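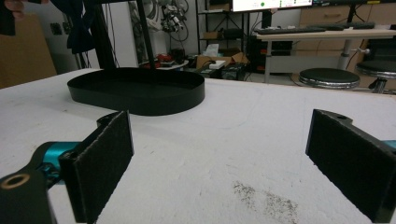
According to one reader of these pages, the white tables in the Bekville workroom were a mistake from the first day, because every grain of dirt shows on them. Her letter came to us in the same week that the workroom changed its rules for the tables, and the new rules go partly in her direction.

From Monday, everyone who books a place at the long tables in the Kaufmann building must put small parts in a tray and must leave the tabletop clean at the end of the booking. Until now this was only a recommendation on a sheet beside the door. Civent, which manages the building, has bought 24 black oval trays with low sides for this purpose. They are for screws, beads, filings, cut wire and similar things, and they stay in the room.

The workroom is open to residents for repair work, model making, electronics and sewing. It is well used, especially in the evening, and several kinds of work often take place on one table during the same day. A person who sews a light-coloured curtain after somebody has filed metal in the same place can have an unpleasant surprise. Dark grit is easy to see on the white surface, but it is not so easy to remove when it has been rubbed in with a sleeve. Some grey scuffs on the tops are now permanent.

Civent considered covering the tables with a dark mat. The idea was dropped after a trial of two weeks. Small parts disappeared against the dark colour, and the people who do electronics asked to have the white surface back. The trays are also dark, but their colour was chosen for brass and steel parts, which are the most common in the room. Those who work with black screws may bring a tray of their own in a lighter colour.

The cleaning rule is simple. The table is first brushed with the soft brush, then wiped with a damp cloth. Users are asked not to blow the dust away, as it lands on the neighbour's work or on the equipment behind the tables. Scouring powder is not permitted any more. Clothing and bags should hang on the hooks and should not lie on the table.

A second change concerns storage. Cardboard boxes, loose panels and coiled cables have collected along the walls for a long time, and it is not always clear to whom they belong. Owners are asked to write a booking number on everything they leave behind. Unmarked things will be kept for 19 days on the lower shelves and then given to the Nilla exchange shop across the street. Computers and other electronic devices are an exception and will be kept until the end of the season.

The price of a booking remains at $8 for an evening. An extra cleaning charge was discussed, but it was not introduced. Whoever leaves the table dirty will receive a reminder by email, and after the third reminder the bookings are stopped for one month.

Our reader is still of the opinion that grey tables would be cheaper in the end. Civent answers that new tops would cost $49 per metre, without installation, and that there is no money for them this year. The question will come back when the budget for the building is prepared in December.

Trays can be taken from the side table at the start of each booking. Please return them empty.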